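Claltwood Moisture and Ventilation Study
Progress report, second reporting period
Prepared for the Protdale Housing Fund by Yurii Tkachuk

Status

The study is on schedule against the revised plan, apart from the laboratory work on plaster samples, which is running two months behind. Spending is within the approved budget. One change to the monitoring programme needs the fund's approval and is set out under Requests.

Monitoring

Loggers recording temperature and relative humidity have now been fitted in 74 of the 100 flats in the agreed sample. The remaining flats are mostly in the Mtshali block, where access was held up by the replacement of the communal boiler. Willy Bosman has agreed a new access list with the managing agent, and fitting should be complete by the end of June.

Data return has been good. Two loggers failed in the first month and were replaced from stock. A further group reported humidity readings that were too high after being placed on external walls behind furniture. These have been moved to the standard position on an internal wall, at head height, and the affected readings have been marked in the database but not deleted. 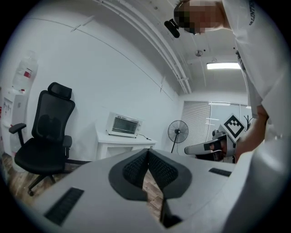 The extract fans present a harder problem. Measured flow in bathrooms is well below the design figure in most of the older flats, and cleaning the grilles recovers only part of the loss. Yevdokiia Bilyk has traced the rest to the shared ducts, where flexible hose was used in place of rigid pipe at several bends. Drawings held by the agent show rigid pipe throughout, so the drawings cannot be relied on for the airflow model. The model is being rebuilt from survey measurements.

Household survey

More than 200 questionnaires were delivered, covering the sample flats and their immediate neighbours. Replies are still coming in. Early returns suggest that drying clothes indoors is common in all blocks and that trickle vents are often kept shut in winter on account of traffic noise. Jeanie Moncrieff is coding the free-text answers and will supply a table with the next report.

Plaster samples

Cores have been taken from the north-facing walls and sent to Purkico for salt and moisture analysis. The first batch was returned untested because the sample bags had not been sealed to the laboratory's standard. Hnat Kravchuk has retaken the cores and the second batch has been accepted. Results are expected in the next period.

Requests

We ask the fund to approve an extension of logging in the Mtshali block through one further heating season. The cost can be met from the underspend on travel – no additional money is sought. Without the extension the block would have only a partial winter record and would have to be left out of the comparison.

Next period

Complete logger fitting. Finish the duct survey and issue the revised airflow model. Close the questionnaire and report response rates by block.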